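Brelcombe Home & Workshop Forum
General Chat > Sorting and Storage
Thread: The great cable drawer clear-out, who's with me?

pustico_fan
Posted 7:12 pm

OK, I finally did it. I pulled out the big drawer under the workbench, the one where every cord in the house has gone to die since we moved in, and I'm going through it a handful at a time. And I'm having a great time! I found a charger I'd already replaced twice.

My method so far is paper down on the table, a few things out, decide on each one before anything else comes out of the drawer. Dark paper is wonderful for this because white cords really show up on it. I got a 200 foot roll at the Wornley hardware store and I've been using it for everything.

Questions for the cord people: how do you store a power strip so the cord doesn't turn into a bird's nest? And do you keep chargers and their cables together or split them up?

mudroom44
Posted 7:30 pm

Together, always together! One charger, one cable, one little bag. The minute you split them you end up with a bag of cubes and a bag of cables and no idea which goes with which.

For the strip, fold the cord back and forth in long loops, then one hook-and-loop strap around the middle. Please don't wrap it tight around the body of the strip. I did that for years and the cord got a permanent kink right where it comes out of the end.

lintandlatches
Posted 7:41 pm

Going to disagree with mudroom on the bags. Cables by themselves, sorted by what's on the end, in a shallow tray. Chargers in another tray. Most of mine work with most of my cables anyway, so pairing them up just means hunting through bags. I did the whole house this way in 2 evenings and I love opening that drawer now.

Agree on the strap though. Best money I ever spent on this stuff.

pustico_fan
Posted 8:05 pm

You two are going to make me do this over again, aren't you. Current batch on the table:

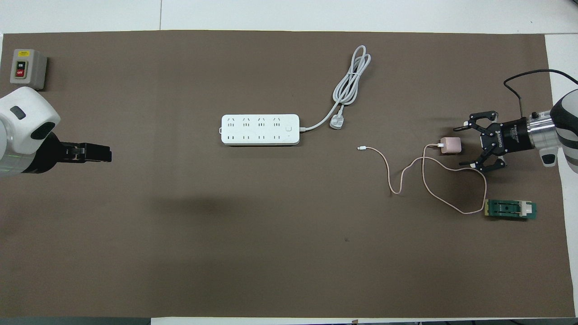 Keep, toss, or move to another room?

mudroom44
Posted 8:19 pm

Keep the strip for sure, two rows of sockets and a switch on the end is a really handy one to have. But oh my, that cord! That's the bird's nest you were talking about. Start at the strip end and work toward the plug, letting the plug turn freely in your hand while you go. The twist comes right out.

And the pink charger with the pink braided cable! How could anyone split up that pair?

lintandlatches
Posted 8:26 pm

Fine, the pink ones can stay together. I'm not made of stone. Braided cables do hold up nicely, and they're much easier to coil than the rubbery kind. Loose circle as wide as your hand, tie it, done.

I'd still put the strip in a different drawer from the charger, one is for the workshop and one is for a nightstand.

oldbenchgrease
Posted 8:52 pm

What I want to know about is the gray box with the ON and OFF buttons. I have a soft spot for a good chunky push button. If you know what it goes to, write it on a piece of masking tape and stick it on the back right now. I've got a McGrath biscuit tin full of switches and little boards and I couldn't tell you where half of them came from, but I still like looking through it.

The small green board should go in a bag by itself, with a label. Don't let it rattle around under a power strip.

mudroom44
Posted 9:03 pm

Or let it go! If you haven't looked for that board in two years you won't miss it. Take it to electronics recycling with the dead chargers and enjoy the space.

oldbenchgrease
Posted 9:10 pm

Absolutely not. The day after you recycle it is the day you need it. A board that size takes up no room at all.

pustico_fan
Posted 9:34 pm

Ha, I love this forum. Verdict so far: strip stays and gets a strap, pink charger and cable stay together in the Pustico caddy by the bed, gray box gets its tape label tonight. The green board is in a bag marked "ask oldbenchgrease."

Next up is the back half of the drawer, which is mostly extension cords and one very long thing I can't see the end of. Has anyone tried hanging extension cords on pegs? I have a bare stretch of wall by the door and I'm itching to use it.

lintandlatches
Posted 9:40 pm

Pegs, yes!! Get the wide ones so the cord doesn't sag over a thin hook. Put the heaviest one lowest. I'll dig out my measurements for you tomorrow.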